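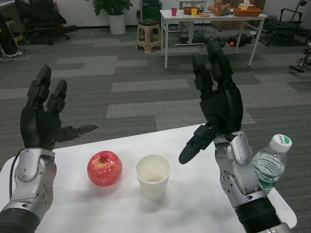
Two-hand tabletop setup with an apple, a paper cup and a water bottle.

Workshop Tips: Recording Better Hand Demonstrations

These notes apply to teaching a two-handed robot by remote control, one episode at a time. They assume the hands are already calibrated and the operator has passed the basic Munden safety sheet. Most of the tips cost nothing and can be tried in an afternoon.

Table and objects

Use a plain table top in one color. White works well under diffuse light. Under a single hard lamp it washes out, and the rim of a white cup becomes difficult to find in the head view. Check the view before the first take and lower the exposure until the rim reads clearly.

Start with objects that forgive a bad grasp. An apple is a good first item: it is stiff, close to round, and can be approached from nearly any side. An empty paper cup is the next step up. It weighs almost nothing, so a fingertip that brushes it will slide it or tip it over, and a closing force that suits the apple will crush it. Practice the cup alone before putting both on the table.

Keep a stack of spare cups. A cup with a crease in the wall bends along the crease on the next grasp, and the operator ends up learning that one cup. Throw it out at the first dent.

Cap any bottle tightly and wipe the outside before use. Partly filled bottles behave differently from full ones when tilted. If fill level matters to the task, draw a line on the bottle with a marker and refill to it.

Watch what the forearms hide. An object placed outside the right forearm can drop out of the head view as soon as the arm reaches inward. Either move the object toward the middle or add a second camera at the side.

Start pose

Begin every episode with the fingers open and both hands clear of the objects. Hold for one second before moving. The pause gives a clean first segment and makes trimming much faster.

Set the thumb first. Most failed cup grasps come from a thumb that arrives after the fingers and pushes the cup away. Bring the thumb to one side of the cup, then close the fingers toward it slowly.

Change the layout between takes. Shift each object by a hand width or so, swap left and right, and rotate the apple so the stem points somewhere new. If the layout never changes, the policy learns the layout.

Cables

Run the hand cable along the forearm and fix it at two points with hook-and-loop strap. Leave slack at the wrist. Bend the wrist to both limits by remote control at low speed and confirm that the cable neither pulls tight nor forms a loop large enough to catch a cup.

Do not use zip ties on the ribbed sleeve. They bite into it, and cutting them off later usually nicks the cable.

Operator habits

Move at about half the speed you would use with your own hands. Slow is fine. Stopping and starting is worse, since each hesitation goes into the data as if it were part of the task.

If a grasp misses, decide at once. Either recover smoothly and keep the take, or stop and discard it. Takes with long fumbling in the middle are the most expensive to clean up.

Change operators or rest after 100 takes. Grip force creeps upward when the operator is tired, and it shows up first as dented cups.

Glove users should redo the finger zero after every break. With the Onsri glove, hold the hand flat on the table, wait for the tone, then make one full fist. Skipping the fist leaves the little finger reading slightly closed.

Saving and sorting

Name the task before recording, in plain words: "pick up cup, right hand." Do not rename it partway through a set. Bindgate treats two spellings as two tasks and will split the batch.

Mark bad takes the moment they end. In Prudix the reject key works only until the next take begins. After that the file has to be found by number, and finding take 3322 in a long list is slow work.

For a single-object pick, 400 clean takes is a reasonable first target. Train on those before recording more. Our cup task went to 3000 and the last third added very little, mainly because the layouts had stopped changing by then.

End of session

Park both hands open, power down the hands before the arms, and coil the cable loosely. Replace the apple when it goes soft.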